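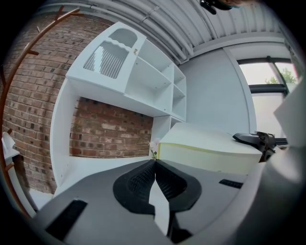 1/ Shelf day!! The white unit is up against the brick wall and I keep wandering past just to look at it. Scalloped edge on the cabinet door, little gold knob, I'm gone.

2/ Cubbies are still empty and I'm in no rush. Last time I filled everything in one arvo and couldn't find the tape for 24 days. Manee Thongdee reckons I should label first. Manee labels her spice jars on the lid AND the side, so.

3/ The fake flower stays. Pinky-white, one stem, sits at the bottom of the shelves. Needs no water, which suits me 365 days a year.

4/ Coat rack is the branchy wooden one from Dakport. Yes it takes up room in front of the brick. No I'm not moving it again, I've moved it 2 times since August and my back has opinions.

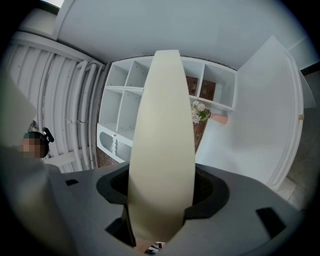

5/ Some of you asked about the holes inside the cubbies -- they're pre-drilled, up the side walls. I'm thinking an extra half shelf in a couple of them for paper and envelopes. Anyone done this with the Ismont pegs? Do they wobble?

6/ Also asked: are we painting the corrugated bits. Nope! White ceiling, white ribs, pipes and all. Kamol Yimyam wanted sage green and got outvoted.

7/ Total spend came to just over $1,336 with delivery, and I'm counting the sandwiches. Colour-matched baskets will have to wait til next month.

8/ Peg advice below please, I'm off to find the label maker.

Recent threads
Brick dust: a whinge
Is a Toltemex trolley worth it?
Where do you all keep spare hangers?

We use cookies to remember your settings. Accept / Manage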